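Cirport Offline Signing Unit

Home > Hardware > Signing units > Cirport

Sarnovari part range: Cirport
Supplied by: Prata
Status: in stock

Overview

The Cirport is a hardware signing unit for cryptocurrency. It stores private keys, shows the details of a transaction on its own screen and signs the transaction when the user confirms it. The keys do not leave the unit. The computer or phone it is used with handles balances, fees and broadcasting, and never receives anything except public keys and signed transactions.

The unit has no radio of any kind. Data moves in and out over the USB cable or, if the USB data lines are switched off in the settings, by QR code using the screen and the rear lens. Both methods give the same result. QR transfer is slower and large transactions with many inputs are split across several codes.

The Cirport is not an exchange account and cannot buy or sell coins. It has no connection to any bank.

Specification

Weight: 92 g with battery
Case: aluminium, screwed, with tamper seal across the join
Screen: monochrome, not touch-sensitive
Controls: 2 buttons and a four-way pad
Connection: USB-C, power and data (data can be disabled)
Battery: rechargeable lithium, replaceable by the supplier only
Key storage: secure element, separate from the main processor
Recovery: 12 or 24 words, with optional passphrase
PIN: four to twelve digits
Supported coins and tokens: 1,162 with the current firmware
Languages: English, French, German, Spanish
Guarantee: 2 years, return to base

What is in the box

Cirport unit
USB-C to USB-A cable
Recovery cards, blank
Card sleeve
Printed quick start sheet
Spare case screws

A mains charger is not supplied. Any ordinary USB charger will do. Charging from a computer port is slower but does no harm.

The recovery cards are blank when they leave the factory. If a card in the box already has words written or printed on it, do not use the unit. Contact Prata and keep the packaging.

First use

Check the seal across the join in the case. It should be flat and unmarked, and the number on it should match the number on the box label. Charge the unit fully before switching it on for the first time, as setting up cannot be paused part way through.

On first start the unit asks for a language and a PIN. It then offers to create a new wallet or restore an old one. For a new wallet the recovery words are shown one at a time. Write each word on the card by hand and check the spelling. The unit then asks for the words back in a different order. A wrong answer returns you to the start of the check; the words themselves are not changed.

Do not photograph the words, type them into a computer or store them in a password manager. Prata and Sarnovari will never ask for them, in any circumstances, including repairs under guarantee.

Restoring from another make of unit is possible if that unit used the common English word list. Wallets made with a private word list cannot be restored on the Cirport. Coins held in such a wallet must be sent across by an ordinary transaction.

Signing a transaction

Prepare the transaction in the desktop program and send it to the unit. The screen shows the receiving address in full, the amount, the fee and the change address, one to a page. All pages must be viewed before the confirm option appears. Hold the right button until the bar fills. To refuse, press the left button on any page.

Compare the address on the unit with the address given by the person you are paying, using a separate route where you can. Malware that swaps addresses on the clipboard will change what the computer shows. It cannot change what the unit shows.

For contract calls the unit displays the function name and values where the contract is known to it. Unknown contracts are shown as raw data with a warning. Signing of raw data is off by default and is found under Settings, Advanced, Unknown data.

Lost PIN, lost unit

After ten wrong PIN entries the unit wipes its keys. There is no master code. The wallet can be restored on the same unit, or on a replacement, from the recovery words. If a passphrase was set, it is also needed. A wrong passphrase does not give an error. It opens a different wallet, normally an empty one.

If a unit is lost or stolen, restore the wallet on another unit and move the funds to a new wallet with new words. Do this even if the PIN was long.
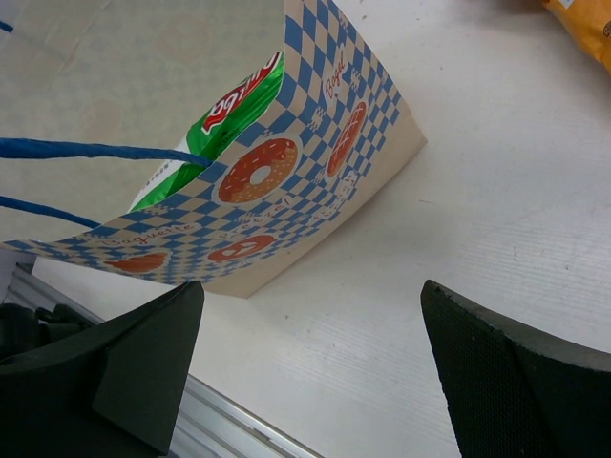
Page last changed: 08/12/2021

Firmware

Updates are signed by Sarnovari and checked by the unit before they are installed. The version in use is shown under Settings, About. Units bought in or before February may arrive with the older loader and need the loader update first. The desktop program detects this and installs the two files in the right order.

Have the recovery card to hand when updating. Keys are normally kept through an update, but a loss of power during the loader stage will wipe them. Do not disconnect the cable until the start screen returns.

The number of coins and tokens supported changes with each release. A token removed from the list is not lost. It stays at its address and can be moved with any program that accepts the same recovery words.

Compatible software

The Cirport desktop program runs on Windows, macOS and Linux. The phone program is for Android only and works by QR code. Third-party wallets that accept partly signed transactions in the usual file format can be used without the desktop program, though the token list is then limited to what that wallet handles.

For shared wallets the unit can act as one signer among several. Each unit must be registered with the full set of public keys before it will show change addresses as its own. Keep a copy of the wallet description file. The recovery words alone are not enough to rebuild a shared wallet.

Accessories

Hettiarachchi steel recovery plate, 24 positions, with letter punches
Hettiarachchi steel recovery plate, 12 positions, with letter punches
Silicone sleeve, black or grey
Replacement USB cable with data lines removed
Recovery cards, pack of ten

The steel plates fit the Cirport card sleeve only with the lid left off. Only the first four letters of each word need to be punched, as no two words on the English list share the same first four.

Returns and repairs

Unused units with the seal whole can be returned in the normal way. Units with a broken seal are accepted only if faulty and are not resold. Wipe the unit before sending it (Settings, Advanced, Erase) and do not include the recovery card. If the unit will not start and cannot be wiped, move the funds first using the recovery words on another unit.

Battery replacement outside the guarantee is a fixed-price repair. The case is resealed with a new seal number, which is written on the repair note.

Related pages

Cirport quick start sheet
Firmware release notes
Checking a seal number
Setting up a shared wallet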